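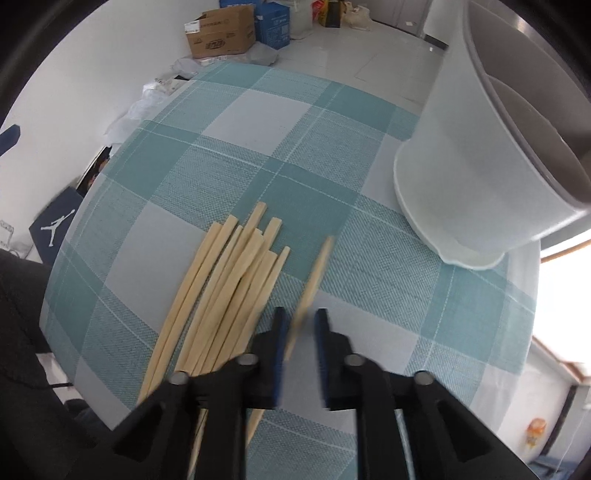

More about the landing, please, one rider wrote under the old version of this list, and less about the ramp, seeing as the ramp is the part everybody already stares at. Fair point, and a great one! The landing section has doubled in length and moved up the page.

Namance Freestyle Park, Prendergast
Pre-session inspection, ramp and dirt landing
Revised 23 February 2021

Walk the whole line on foot before any engine starts. Go from the landing back to the start of the run-up, then walk it again the other way. You see different things going uphill, I promise.

LANDING (the Hestel side)

[ ] Face raked smooth, no ruts deeper than a glove
Comment: The left shoulder ruts first, every time. Rake down the slope.
[ ] Top edge (knuckle) soft and rounded
Comment: If it has dried hard, water it and wait. A hard knuckle is what bites you when you come up short.
[ ] No stones, roots or bits of plastic showing
Comment: Found half a brake lever in here in the fall. Bring the bucket.
[ ] Drain at the foot clear
[ ] Run-out clear all the way to the fence
Comment: 907 feet of it now with the new extension, and what a difference! You can roll off the back of a big jump and brake like a normal person. Keep trailers off it.

RAMP

[ ] Wheels chocked and jacks down on firm ground
Comment: All four jacks. Put the pads under them even on dry days.
[ ] Safety pins in and clipped
[ ] Deck bolts tight, no lifted edges
Comment: Run a gloved hand along every seam. The Bollemier ramp has a seam near the top that likes to lift in cold weather, so go over that one twice.
[ ] Deck dry and swept
[ ] Welds checked for cracks or fresh rust lines
Comment: A flashlight held sideways shows these up beautifully, even in daylight.
[ ] Gap measured with the tape and written on the board
Comment: Measure lip to knuckle. Pacing it out doesn't count, however long your legs are.

RUN-UP

[ ] Straight, packed, no loose gravel
[ ] Marker cones set for the gear you plan to hit it in
[ ] Wind sock up and moving freely
Comment: Gusts matter more than steady wind. If the sock keeps dropping and snapping back up, do something else for a bit. Corner practice is fun too!

BIKE

[ ] Throttle snaps shut with the bars turned both ways
[ ] Spokes, axle nuts and chain checked
[ ] Grips glued and wired
Comment: A grip that spins in mid-air is a horrible surprise.
[ ] Seat grab holes free of sharp edges
[ ] Kill switch tested with the engine running
[ ] Steering damper set the way you like it
Comment: Write your number of clicks on tape and stick it to the airbox. Saves so much fiddling.

RIDER

[ ] Helmet, goggles, neck brace, chest protector, knee braces, boots
[ ] Visor screws snug
[ ] Warm-up laps done before the first hit
Comment: Yes, even if you jumped this gap yesterday and loved it.

FIRST AID AND CALLS

[ ] Trained first-aider on the landing side, with radio
[ ] Gate unlocked and lane open for an ambulance
[ ] Radios tested from both ends
Comment: Channel 4. The other channels pick up the quarry.

Comments from the last round

The foam pit isn't on this sheet. It has its own, which lives in the box by the pit steps, and it gets a full dig-out in April.

Several of you asked about tire pressure. I left it off on purpose, as it's so much a matter of taste, but do check that both tires match what you ran last time.

If any box stays empty, the ramp stays closed until it's fixed. Hand the finished sheet in at the sign-on hut and take a fresh one for next time, there's a stack on the shelf under the radios.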